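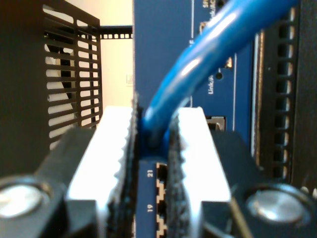

Cable tips from our robot club bench

If you're coming in on Sunday to work on the patching challenge, please read this first, it'll save you an evening of grumbling!

Label both ends of every cable before it goes anywhere near the rack. I use masking tape and a fine marker, and I fold the tape into a little flag so it doesn't slide off in the gripper.

Grab the cable a bit behind the plug and leave some slack. A tight cable pulls the plug crooked just as you're lining it up (ask me how I know). If you need a gentle bend, warm the cable in your hands for a minute.

Clean the finger pads. Bastien Chauvin swears by a dry toothbrush, and I've come around to it, though I still finish with a damp rag. Let them dry all the way before you run Pollex again.

Go slow for the last 5 millimeters. Our team had the speed at 40 percent for weeks and I kept blaming the code – nope, just impatience.

Old cables with a snapped clip go in the practice bin, please don't toss them! They're great for beginners. Coil them loosely and tie with a strip of Velcro, never a zip tie.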